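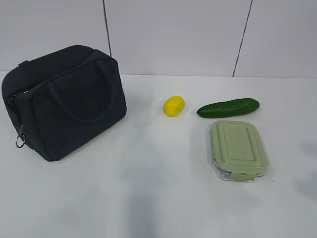
Tuesday, June. Lunch-packing task, reset protocol.

Picking up from the question Ynyr left on the whiteboard: is the policy failing on the bag, or are we failing to put the bag back the same way twice? I spent the morning on the second half because it's cheaper to test.

Layout used today is bag left, lemon mid, cucumber right, container in front of the cucumber. This is what the task sheet calls the wide start. The near start has everything pushed in toward the bag and I haven't touched it yet.

Method. Two conditions. In the first, whoever is resetting goes by memory and the task sheet, as we've done all along. In the second, the resetter has a saved start image overlaid at half opacity on the live view and nudges things until they line up. Same checkpoint for both, same lighting, fixed camera not moved in between. Seren reset, I ran the policy and scored. She couldn't see my scores while resetting. I could see which condition we were in, so the scoring isn't blind. Should fix that next round by scoring from the saved video with the file names shuffled.

Scoring is by stage, as before: lemon in, cucumber in, container in, bag still upright at the end. A dropped object that gets picked up again still counts. An object that ends up resting on the zipper edge and not inside doesn't count.

135 episodes altogether after throwing out the ones where the controller timed out. I haven't split the discards by condition and need to before quoting anything.

What I saw, before any proper analysis:

- Lemon is fine in both. No change worth chasing.
- Cucumber is better with the overlay. Most of the misses under memory resets were the wrist coming in square when the cucumber had been set down at a bit of an angle. With the overlay the angle hardly varies, so of course it looks better. That's a narrower test, and I don't want it written up as an improvement in the policy.
- Container is the same in both and poor in both. The grasp goes for the short end and the lid is wide for the fingers. Changing the reset was never going to help there.
- Bag is where the two conditions really come apart. The fabric keeps whatever shape it was left in. After a few episodes the top slumps, the handle flops a different way, and the approach to the opening drifts with it.

The overlay helps with where the bag sits but does very little for its shape. Seren could get the base matched in a few seconds and then spend far longer pushing at the top to get the outline right. Her reset times went up to 2 minutes on the worse ones, nearly all of it on the bag. We agreed partway through that she would match the base and the handle and leave the rest. I marked the episode where that started in the log, and the ones before and after it shouldn't be pooled.

Checked the older Graven set for comparison. Those starts were all memory resets and the bag position wanders a fair bit across the set. If the policy learned from that, it ought to cope with wander at test time, and for position it mostly does. Bag yaw is a different matter. Nearly all of those demos have the long face turned the same general way, and when I rotated it well off that by hand for a few extra runs the arm reached for where the opening used to be. I did 6 of these and didn't put them in the main count.

Ynyr's view when he came by: report both conditions, call the overlay one "matched start" and the other "natural start", and stop treating the gap between them as noise. I agree. The gap is a result. It says how much of our run-to-run spread comes from the person doing the resets. He also wants a second resetter, since everything above is one person's hands.

Jaiswal baseline not run. The weights on the Tidosthorpe machine are the old format and Hokska won't load them without the conversion script. Seren has it somewhere.

To do:

Split discards by condition.
Shuffle the videos and rescore.
Second resetter, same layout. Ynyr has offered.
Near start, both conditions.
Try a stuffed bag (towel in the bottom) to see if holding the shape cuts the reset time. Keep it separate from everything else because it changes the task.
Bag yaw as its own sweep, with the angles marked under the table edge so they don't show up in the view.

Overlay script is in the shared tools folder under reset. Opacity is hard-coded. Colour of the overlay can be changed at the top of the file; Seren found the dark bag easier to line up with it tinted.

Contact: Seren Jenkins or Ynyr Parry, manipulation bench | Back to top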